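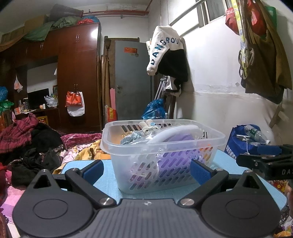

Why Does Stuff Pile Up?

By the Pakwood Kids' Page
Posted on a Thursday in August

Somewhere in your home there is a flat surface you can't see. It might be a desk or a chair. You know it's there because things are being held up by something. Grown-ups call this "the mess," and they talk about it in the same voice they use for the weather.

Mess has rules, though, and once you know them you can win an argument or two. You might even find your other sock.

Rule one: flat things collect things

A floor, a bed and a table all have the same superpower. Put something on them and it stays put. Walls can't do this. Ceilings are hopeless at it. So when you walk in with your arms full, your brain looks for the nearest flat place and your arms let go. It takes less than a second and you don't remember doing it, which is why you can say "I didn't put it there" with such a straight face.

Rule two: stuff likes company

If a table is bare, you feel a bit guilty leaving a banana peel on it. If the table already has 20 things on it, the peel looks right at home. Every item makes the next one easier to leave. You can test this with one pencil and a clean kitchen counter. Go away for the afternoon, then come back and meet the pencil's new friends.

Rule three: a mess is mostly not knowing

Try this puzzle. Say there are some 300 things in your bedroom (there are more, but let's be kind). If each one has a home, you have a room. If none of them has a home, you have a pile with a door. The number of things is the same. What has changed is how long it takes you to find the library book.

A home can be very simple. A hook is a home, and so is a shoebox. The best one for small, oddly shaped things is a basket, and baskets deserve a little respect.
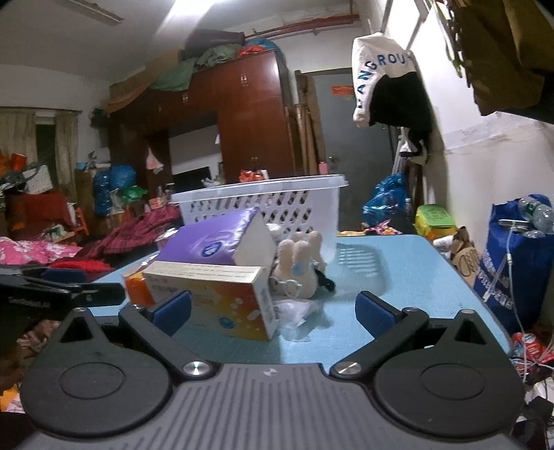

A basket is a wall that goes all the way around, and it works because it stops things from wandering. Many plastic ones have holes, which save plastic and let you peek in at what's hiding at the bottom. The white one on the blue table has rows of slanted slots, and the light coming through them leaves a patterned shadow on the tabletop. In front of it are two cream plush toys with upright ears, a purple carton and a cardboard box, all close enough to the basket to make you wonder who goes in first.

The answer is a matter of shape. Boxes have corners and don't bend, so they go in first and stand against the sides. Soft toys squash, so they fill the gaps. Do it the other way around and you'll end up with a flat rabbit and a box that sticks out of the top like a diving board.

Rule four: sort first, then put away

Most people pick up one thing, walk it across the house, come back and pick up another. That is exercise. Try making four piles instead:

Things that live here
Things that live in another room
Trash
Things you can't identify

The last pile is the most interesting. Give it nine minutes, then ask an adult. They won't know either, but they'll tell you to keep it in case it's important.

When the basket is full, stop. You can keep stacking things on top, and plenty of people do, but then you have built a new flat surface. See rule one.

Contact Pakwood | © Pakwood Kids' Page, all rights reserved | Back to top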